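The Garden That Stopped Asking for Water

The hose at the Bralura garden has been hanging on the same hook for two summers. It still works. It gets used for filling the birdbath and rinsing boots, and that is close to all it does.

The garden sits on a slope above the village of Triddale, at the dry end of the valley, where the soil is thin and full of stone. When the present owners bought the place, they took over a lawn, a row of thirsty hydrangeas and a sprinkler system on a timer. The water bill for the first July was higher than the one for heating the house in December. They kept the lawn going for one more year and then gave up on it.

What replaced it is a gravel garden of 3,000 square feet, planted in fall and watered only through its first summer. The work was designed and carried out by Stergiou, a small landscape firm that takes on a few gardens a year and turns down anyone who wants grass.

Starting with the ground

The first surprise for most clients is that nothing is added to the soil. There is no compost, no manure and no bagged topsoil. Plants from dry hillsides grow slowly in poor ground and stay compact. In rich ground they grow fast and soft, flop open by midsummer and often rot in the first wet winter.

Drainage got most of the attention. The old lawn had been rolled and mowed for years, and the ground under it was packed hard. The crew broke it up with a digger to a depth of 20 inches, left the stones where they were, and shaped the loosened earth into low mounds with shallow channels between them. Rain runs off the mounds and collects in the channels, where it soaks in slowly. Plants that hate wet feet went on top. The ones that can take a little more moisture went lower down.

The job was done in early fall while the ground was still dry. Working stony clay when it is wet ruins it, and the damage can last for years.

Small plants, wide spacing

The owners had expected to see large shrubs come off the truck. Almost everything arrived in pots that would fit in one hand. A young rosemary or cistus in a small pot has roots that have not yet started to circle, and it will send them straight down in its first winter. A big specimen grown on drip irrigation has to learn to live without it, and many never do.

Spacing was the other sticking point. The plants stood so far apart that for the first year the garden looked mostly like gravel. By the second spring the gaps had started to close, and by the third the lavender and the santolina were touching in places. On a dry slope the empty ground between two shrubs is usually full of roots, and crowding them means they compete for the same few inches of rain.

The backbone is made of evergreen shrubs: lentisk, phillyrea, several kinds of cistus, and a rosemary that creeps down over the retaining wall. Between them are phlomis, ballota, euphorbia and a gray-leaved artemisia that the owners have already had to cut back hard. Bulbs fill in the early season. Thyme has been allowed to seed itself along the path, and it has taken the invitation seriously.

There is one failure worth recording. A group of ceanothus near the gate grew well for two years and then died within a month of each other. Nothing has been planted in their place yet. A Judas tree is being considered.

The first summer

A dry garden is not dry on its first day. Each plant at Bralura was set in a wide basin of earth, and through the first summer those basins were filled to the brim once every two or three weeks. That is a lot of water at one time, and then none at all until the ground has dried out again. Light watering every evening keeps the roots near the surface, where the heat will find them as soon as the watering stops.

In the second year the basins were raked flat and the gravel was spread, 8 centimeters deep by the supplier's measure. It came from the quarry at Jidala, a crushed limestone in mixed sizes, and it has weathered from near white to a soft gray. It keeps weeds down, though it does not stop them. The owners pull seedlings by hand in March and again after the fall rains, and the rest of the year they leave the gravel alone.

Summer is the quiet season here. Many of the shrubs drop part of their leaves in July and the whole slope turns silver and tan. Visitors sometimes take this for trouble. It is the way these plants get through the heat, and watering them then can kill them – warm, wet soil is where root disease spreads fastest. 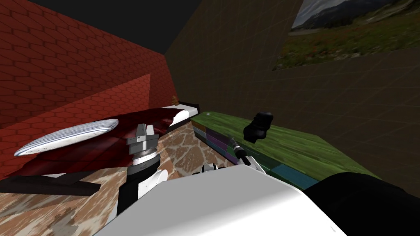
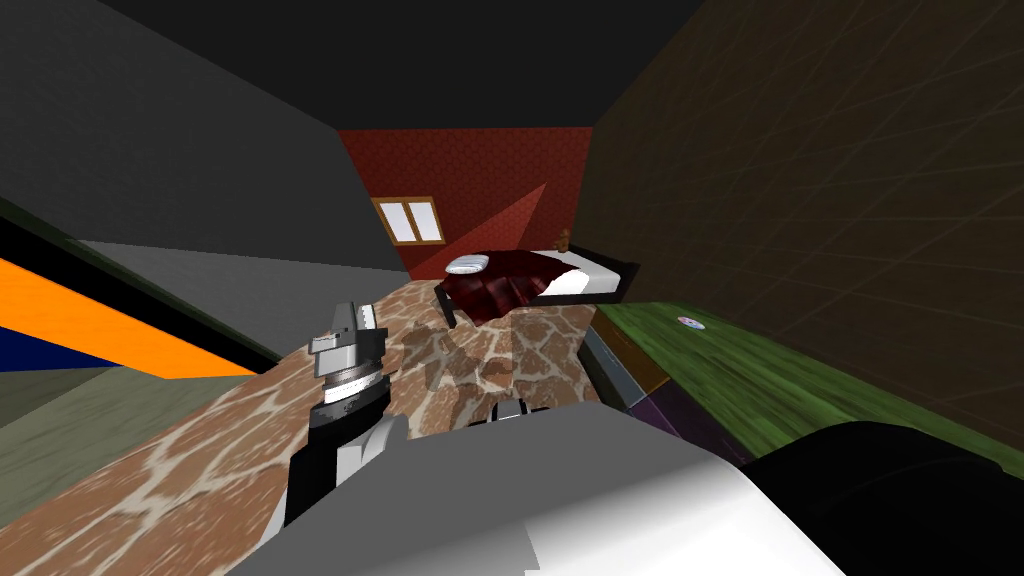

The real growing season starts with the first good rain of September. New leaves come out within a couple of weeks, and planting, moving and dividing can all be done from then until winter sets in. The owners now do nearly all their gardening between October and April, and have come to like working in a sweater.

Pruning is light. The lavenders are clipped after flowering, into a dome and never down to bare wood. The santolina is sheared in late winter. The phlomis keeps its dead flower stems until spring, partly for the look of them and partly for the goldfinches.

What it costs to run

Most of the money went into the ground work and the gravel. The plants, being small, were the cheapest part of the bill. There is no irrigation system to repair and no mower to service. The gravel will want topping up every few years, mainly on the path and at the foot of the slope, where it creeps downhill.

Anyone thinking of doing the same should look at the soil first, after a heavy rain if possible. Dig a hole, fill it with water and see whether it has drained by the next morning. If it has not, build mounds or choose other plants. Order in late summer, as the smaller nurseries sell out of the good cistus early, and ask whether the stock has been grown outdoors. Plants raised in a heated tunnel tend to sulk on an open hillside until their second spring.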